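3.2 Transparent objects

The student teams at Pindville collected 1176 grasps with the Mesis arm, and 258 of these were on clear glass. Each team wrote its own grasp routine and ran it on the same white tabletop. Glass was left until June, when every team had a routine that worked on opaque dishes. 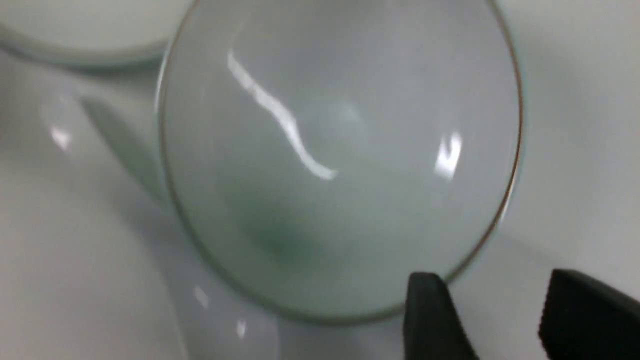 Figure 4. Wrist view of a clear glass bowl, with the open gripper at its rim.

Reflections were the main difficulty. In views like Figure 4, the bright streaks inside the bowl have stronger edges than much of the glass, and the tabletop shows through. Two teams fitted an ellipse to the rim and placed the fingers on either side of it. The third team used the depth values directly and failed on 160 of its attempts. Results for each routine are given in Section 4.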